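Tellar bench cell

The Tellar bench cell is a two-armed manipulation station built by the firm Gutia for handling trials with household objects. It consists of a fixed upper body with a camera head, two seven-joint arms, a pair of multi-fingered hands made by Zorkow, and a set of white tables placed against the front of the body. The cell is used mainly for pick-and-place work with plates, fruit-sized items and small containers. Its upkeep procedure, usually called the Tellar routine, is described in a manual first compiled by Karthik Talukder and later revised by Lucimara Figueiredo.

Layout

The body stands at the near edge of the main table, with the rounded shell overlapping the tabletop slightly. Both arms leave the body at the sides and reach forward over the work surface. The tables are not bolted to the floor. Their position is set with a steel gauge bar, 1,945 mm long, laid between two marks on the body mount and the far edge of the main table. If the bar does not seat at both ends, the table is moved and the height of each foot is checked again with a level.

A second table may be added on the right. It is used as a shelf for tools and parts and is outside the programmed work area, although the right arm can reach part of it. The controller therefore holds a keep-out plane along the seam between the two tables. The plane has to be entered again whenever the main table is moved.

Wrist cabling

Each hand is connected by a single cable that leaves the wrist block, forms a free loop and returns along the forearm. The loop takes up the motion of the last two joints. Its length is the most frequent source of faults in the cell. A short loop pulls on the connector when the wrist is fully turned, and the first sign is usually a loss of finger position data on one hand. A long loop can catch on the rim of a dish or pass between the palm and the table.

The manual gives the following order of work for replacing a wrist cable:

Park both arms with the hands over the table and switch off drive power.
Release the clamp nearest the elbow, then the forearm clamps.
Unplug the cable at the wrist block, holding the block still with the other hand.
Fit the new cable at the wrist first and work back toward the elbow.
Turn the wrist by hand to each end of its travel before closing the last clamp.

The final step was added by Figueiredo after two connectors were damaged in the same month. Earlier copies of the manual closed all clamps before the wrist was turned.

Forearm covers

A black band covers part of each forearm. On the left arm this is a corrugated sleeve, which can be compressed toward the elbow for access to the joint behind it. The sleeve is wiped with a dry cloth. Solvent hardens the folds and is not used – a hardened sleeve must be replaced, and replacement requires taking the hand off the arm.

Hand calibration

Calibration is done one hand at a time. The fingers are driven open to their stops, the zero positions are stored, and the hand then closes on a test object of known width. Finger motor current is recorded in raw counts. The accepted range at full closure on the standard test object is 1,948 to 2,155 counts. A reading above the range generally points to grit in a finger joint, and a reading below it to a slack tendon.

After calibration the cell runs a short placing check. A dish is set near the middle of the main table, one hand holds a small object just above the surface, and the other stays open beside the dish.
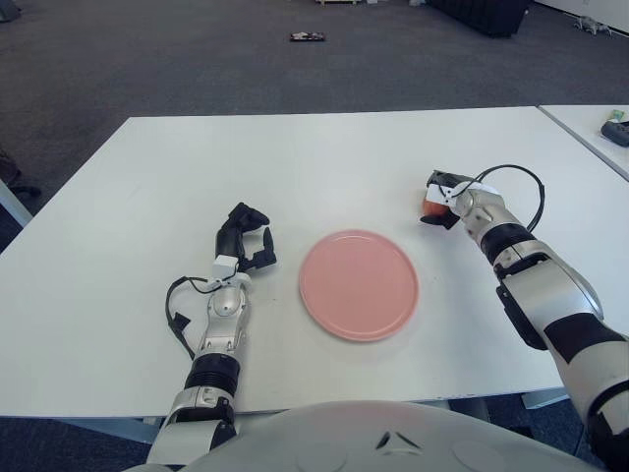 The result is logged as a pass if the object is released inside the rim on each of ten attempts. A single miss calls for a new zero on the hand concerned. Two or more misses call for the camera to be checked first, as a small shift in the head mount produces the same error in both hands and cannot be corrected at the fingers.

Service intervals

The hands are inspected every 500 hours of drive time and the arms at 2,565 hours. The interval for the arms follows the grease life of the shoulder joints. Aiman Osman, who maintained the first cell, proposed a shorter interval for the right shoulder on stations that do most of their lifting on that side. The proposal appears in the manual as a note and has not been made part of the routine.

Spare hands are stored open, with the cable attached and a cap on the free connector.

See also

Yoshida wrist block
Keep-out plane
Tendon-driven hand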